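Inside the Box: Getting to Know an Ordinary Desktop Computer
Speaker notes, Gleice Guerra
Winter talks at Wulthorpe, room 212

Before starting

Lights up for the first part, please, and down once we get to the slides. Water on the table. Have the printed glossary at the door so people can pick one up as they come in. Ask whether everyone at the back can hear, and wait for an answer this time, because in December I asked and then plowed straight on without looking up.

Opening

Good evening, everybody, and thank you for coming out on a cold night to look at circuit boards. I'm Gleice, some of you know me from the Grendari classes, and I've been taking computers apart since I was far too young to be trusted with a screwdriver. My plan is to talk for 20 minutes and then let you ask me anything you like, and if I run over (I usually do) Arif Latuheru has promised to wave at me from the second row. Wave, Arif, so they know who you are!

I want to begin with a question. How many of you have a desktop computer at home, or had one at work? And how many of you have ever taken the side off? (Pause. Expect plenty of hands for the first and only a few for the second.) I thought so. We'll sit beside one of these things for years, we'll dust the top of it and put a plant on it, and we'll still feel that the inside belongs to somebody else. I'd like us to leave tonight feeling that it belongs to us.

The first look

So the power is off, the cord is out of the wall, the tower is on its side and the panel has been taken away. Let people look for a moment before talking.
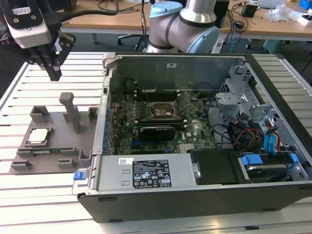

Slide 2. Dell desktop with the side panel off. The CPU socket is the metal-framed square near the middle of the board.

The big green thing is the motherboard, and if you remember one word from tonight, let it be that one. Everything else in the case either plugs into it, feeds it or keeps it company. I like to tell people it's the street plan of a small town, with all those fine lines for roads, and Na-rae Koo tells me I've used that comparison in every talk since I met her, so I'll say it once and move on.

Start with the easy one. The long silver box with the black label is the power supply. Electricity comes in from the wall and goes out again in the forms the other parts can use. Please don't ever open that box itself, even with the cord out. It can hold a charge, and there's nothing in it that we need tonight.

Then the black graphics card, just below the socket, which looks after what you see on your monitor. The dark row on the other side of the socket is for memory. Down in the corner is a hard drive, held by blue plastic clips, and I do love those clips. Colored plastic inside a computer is very often the maker's way of saying "you're allowed to touch this." Somebody sat down and thought about the person who'd be opening the case one day, and I find that rather sweet. The light blue cables curving down toward that corner are SATA cables, and SATA is how the drives and the board talk to each other.

(If anyone asks about red, yellow and black wires: those carry power. Black is ground. Leave the voltages for the questions or I'll never get to the socket.)

A word about cables and the little battery

People often tell me that it's the cables that put them off. A board is neat and tidy, and then there's what looks like a plate of black spaghetti lying over it. My advice is to take a photograph on your phone before you unplug a single thing, and another one from a different angle. Balakrishnan Sundaram, who taught me most of what I know, used to draw his on the back of an envelope, and he drew beautifully, but I can't draw and the phone does very well. 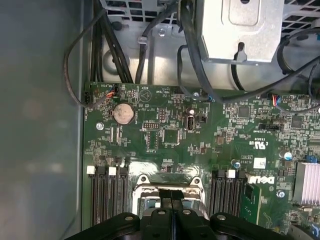 Now, the battery. There's a round silver coin cell on the motherboard, the same general sort of thing you'd find in a bathroom scale or a car key, and it keeps the clock and a few basic settings alive while the computer is unplugged. If you've got an old machine that thinks it's some year long past every time you switch it on, try a new coin cell before you give up on it. It costs very little. Muireann Fitzgerald brought me a perfectly good computer she was about to throw out for that exact reason, and she's still writing her newsletter on it.

(Pass the spare coin cell around. Get it back this time. If there are small children in the room, don't pass it around at all, keep it in my pocket and say why.)

The socket and the processor

This is the part I've been looking forward to. The processor, or CPU, is the flat square with the silver top, and it does the thinking. It's smaller than people expect, and I always hear a little "oh" from somebody. It sits in the socket, under a metal frame, with a lever to hold everything down.

Putting one in is mostly patience. Lever up, frame up. Hold the chip by its edges and keep your fingers off the underside. Look for the mark on one corner and match it to the mark on the socket, and take as long as you need over that, because a chip the wrong way around is the one mistake that gets expensive. Then bring it straight down over the socket, level, and let it settle under its own weight. If it doesn't want to sit, lift it and look again – never press. Frame down, lever down, and the lever will feel stiffer than you'd like, that's normal.
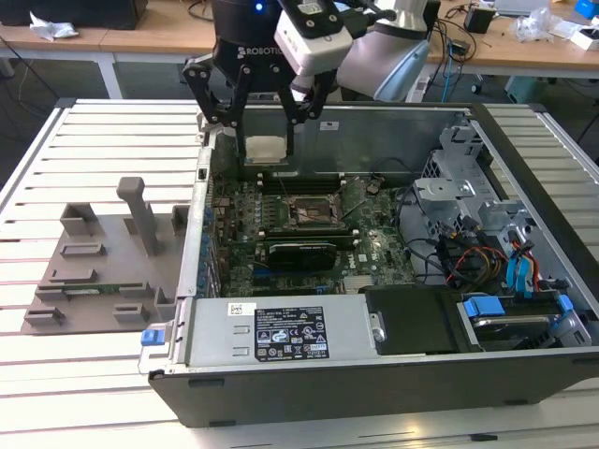 Putting it all back together

The processor's cooler goes on after this, with a small dab of thermal paste between the two, and it must be on before the power is. Then any cables you've unplugged, with your photographs beside you. Check that nothing is resting where a fan has to turn. Panel back on, tower upright, cord in.

(Arif should be waving by now. If he isn't, tell the Mackay story, the short version.)

If it doesn't start the first time, please don't be downhearted. Mine often don't! Take the cord out, open it up again and push home the memory and the power plugs, one at a time. A plug that's almost in looks very much like a plug that's in.

Questions

Likely ones: static (touch bare metal on the case before you touch the board, and don't work in a wool sweater on a carpet), dust (canned air, short puffs, outdoors if you can), and whether an old desktop is worth keeping (depends what you want it for, ask them, listen to the answer).

Slide 9 has the reading list and the Zullow parts catalog. Leave it up while people find their coats, and remind them that the glossaries are theirs to keep.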